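I finally did the tree walk at Drusside, the one I've been going on about since last winter. Chiamaka Effiong had been pestering me to come along to one of the botany department's open mornings (she's in her second year there and already insufferable about bark), and I ran out of excuses.

So, the walk. It loops around the old part of the campus, starts behind the library and takes in 248 labelled trees if you do the lot, which we did not. You get a paper map with little numbered dots, and half the fun is working out which dot you're standing under. I was convinced we were at a river red gum for a good ten minutes. It was a lemon-scented gum. I should have just sniffed it!

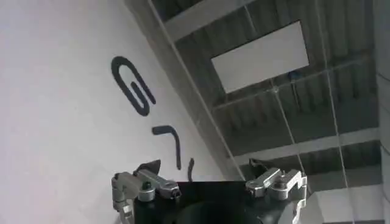 My favourite bit was the gully down past the Akande building, where it's all tree ferns and the temperature drops the second you're on the steps. Damilola Usman, who was leading our group, told us the whole gully was blackberry when she started, and the students have been clearing it a patch at a time and putting in natives grown from seed at the campus nursery. She reckons 519 plants went in last season alone. There's still a big scruffy mess of blackberry up the far end, mind you, so if anyone's got a free morning and a decent pair of gloves they'd love to hear from you.

We skipped the conifers because my knee was grumbling, and had a pie on the lawn instead, under an enormous Moreton Bay fig with roots you can sit between like an armchair. Chiamaka had the good root. I had the one with the ants.

If you're going, wear proper shoes, the gully path is slippery even when everything else looks dry. Parking is a pain before lunch, so take the bus and get off at the Stusach stop. The maps are free from the nursery desk, and they had correas for sale at the door as well, so of course I came home with two and nowhere to put them.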